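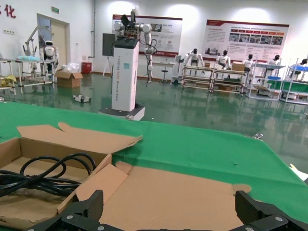 Open box with a coiled black cable, on the green table.

I finished the Geden reader last night, the 2013 reprint, 941 pages with the notes. It collects essays on technology and society going back to 1948.

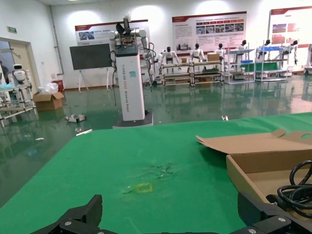 The oldest piece is still the best one — 20 pages on how a workshop decides what counts as skill. Lévesque's reply is printed after it and is harder going.
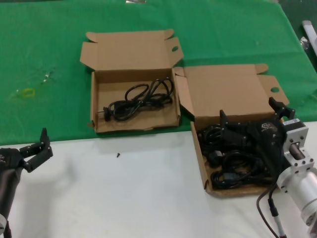
I skipped most of part two, on Skallura and the land question. I plan to go back to it in April, once I have read Plosik.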